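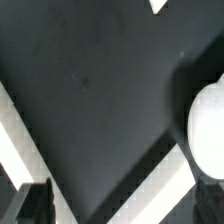 Chapter 4
Surfaces: What Your Fingers Know Before You Do

Run a fingertip across whatever is nearest to you right now. Go on, I'll wait! A tabletop, the cover of this book, the knee of your jeans. Whatever you picked, you formed an opinion of it in well under a second, and I'd bet you didn't have words ready for that opinion. This chapter is where we find some.

When I started teaching materials at the Basimdale evening school, I gave surfaces one lecture, squeezed in at the end of May when everybody was thinking about summer. I had 20 students and a box of scraps, and I figured we'd be done by nine o'clock. We were still arguing at ten. One half of the room insisted that "matte" and "rough" meant the same thing, and the other half (louder, and I'm sorry to say, right) insisted they didn't. I've given the subject a full chapter ever since.

So let's start with that argument. Matte is a word about light. A matte surface scatters the light that hits it in all directions, so you don't get a bright reflection bouncing back at you. Rough is a word about shape, and it depends on how closely you look. Plenty of things feel smooth as butter to your hand and still scatter light beautifully, because the bumps doing the scattering are far too small for skin to notice. Dark matte finishes are my favorite for teaching this, partly because they show every bit of dust and every scuff. A scuff is a tiny patch where the shape of the surface has changed, and your eye picks it up as a change in tone.

In Section 4.1 we'll look at how light behaves on flat, scuffed and polished surfaces. You'll need a flashlight and a dim room. Section 4.2 moves on to friction, and yes, we will be sliding things down ramps. Section 4.3 is about coatings: paint, wax, oil, and the powder finishes used on things like shelving and filing cabinets. I've borrowed the Urholm bench test for that one. It asks you to rub a sample with a dry cloth for 62 strokes and then compare it with an untouched piece. It's boring to do and wonderful to look at afterward.

A word about grit numbers, which come up early. Sandpaper is labeled by the size of its grains, and a bigger number means a finer paper. People get this backward all the time (I did, for years), so write it inside the cover if you have to.

Before you read on, try the warm-up. Collect five objects from home and put them in order from shiniest to dullest. Then close your eyes, shuffle them, and put them in order again by feel, smoothest to roughest. Write both lists down and keep them, because we'll come back to them in Section 4.2.

4.1 Light on a Flat Surface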